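Visit to the Lorkavitz sorting lab: the stop that came late
Posted May 6, 2022 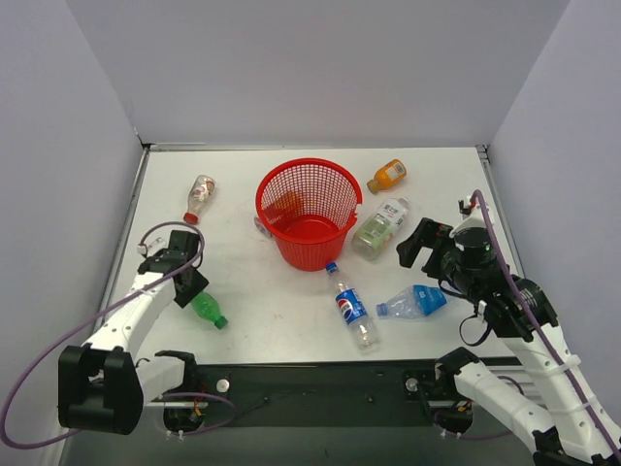
Lorkavitz had a stoppage in December that it has been fairly open about, and the fault was the main reason I asked to visit. One of the two arms in its bottle-sorting cell kept moving after an operator had asked for a pause. No one was hurt. The arm closed on the rim of a basket, pulled it sideways and held on until the power was cut at the wall. The cell is small, a white tabletop with pale gray walls on three sides, and the task sounds easy: pick up bottles and put them in a round red basket. The bottles are a mixed lot. A Pepsi bottle with a blue label lay near a green one and a small orange one, and another clear bottle was badly crumpled. The basket has a notch in the right side of its rim.

I was shown around by Mylene Buenaventura, who runs the lab, and Dexter Policarpio, who was at the controls during the December stoppage. We signed in at the front desk, got safety glasses and spent the first half hour in a meeting room with the incident report. It runs to nine pages, most of them log extracts.

The sequence was as follows. Policarpio saw the right arm drifting low over the table and pressed the pause key. The left arm stopped. The right arm went on for 2,560 milliseconds. That doesn't sound like much, but Policarpio said he had time to press the key again and start reaching for the wall switch.

The cause was in the software that passes commands to the arms. Each arm had its own queue, and the pause command went to the back of it. The left arm's queue was empty, so the pause got through right away. The right arm's queue was full of small position corrections, because it had been trying and failing to get hold of a bottle that rolled each time it was touched. The pause waited its turn behind them.

Nouhaila Shawky found this two days later. She had first suspected the cable to the right wrist and replaced it, and the fault did not come back in the short test they ran that afternoon. She was not satisfied with that. The next morning she set up the same kind of failed grasp and repeated it 100 times with the new cable in place. The late stop showed up again on 2 of those runs. After that they left the cables alone and went through the logs.

I asked why the pause key was being used as a stop at all. Buenaventura said that was the finding she took most seriously. There was a proper emergency stop, a red button on a box, but it had been moved to a shelf behind the operator's chair to make room for a second monitor. People had got used to the key. The button is now bolted to the front of the operator's desk, and the pause key has been relabeled "hold" so that it isn't taken for something stronger.

On the software side, hold and stop commands now skip the queue and clear it. There is also a limit on how many corrections can pile up before an arm gives up on a bottle and backs off. Shawky has run 4,000 stop tests since the change, all logged, and the longest delay is well inside the limit they set. I did not see the full log, only the summary sheet.

We then went through to the cell for a demonstration. I stood behind the yellow line with Edgardo Belmonte from Osau, who was there to look at the control boxes. Policarpio ran a few picks and pressed the emergency stop twice without telling us when. Both arms halted together each time, as far as I could judge from where I was standing.

Some points are still open. The grippers stay closed when power is cut, so a trapped finger would stay trapped until someone released the jaws by hand. There is a release tool on a hook by the door, and everyone who works in the room has been shown how to use it. Belmonte thought it should hang closer — within reach of a person with one hand caught. Buenaventura wrote that down. The written procedure also still says "pause" in several places where it should say "stop."

The visit took a little over two hours with coffee. Parking is at the rear of the building, and the entrance on that side has no bell, so call ahead. The incident report can be read on site but not copied.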